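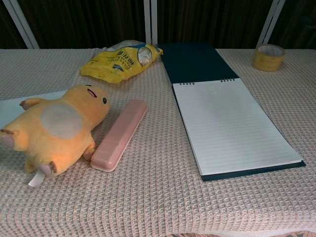 Packing a plush toy and small desk items for mailing

Posted by Feng-yi Yau, 30th October

I am preparing a parcel for a younger relative who will begin boarding school shortly. The contents are a yellow plush toy, a pink plastic case, and a spiral-bound notebook. I have packing tape and one yellow plastic bag. The pale patch on the belly of the toy looks rather worn, and I would prefer that it not be marked further in transit. May all of the items be placed in one box, and should the plush be wrapped separately? Guidance on protecting the notebook would also be appreciated.

Nasberg

One box is acceptable. Please close the notebook and lay it flat on the bottom, with a sheet of cardboard over the spiral binding. The wire is the part most likely to catch on fabric. The pink case should be placed along one side of the box, and its lid may be held shut with a paper band. Tape applied directly to plastic can leave residue.

The plush should be placed in a clean, dry bag and positioned last – face up, with the fabric tag tucked under. If the yellow bag is crumpled, smooth it out and check it for holes before use. Seal the center seam of the box and both edges with tape. Members are referred to thread 2159, which was revised in August and covers box sizes for mixed contents.

Mandagi

I used a padded envelope for a similar toy and it arrived in good condition. I did not send a notebook with it.

Sturkaler

The reply from Nasberg is correct. I would add that a second copy of the address should be placed inside the box before it is sealed, in case the outer label is lost.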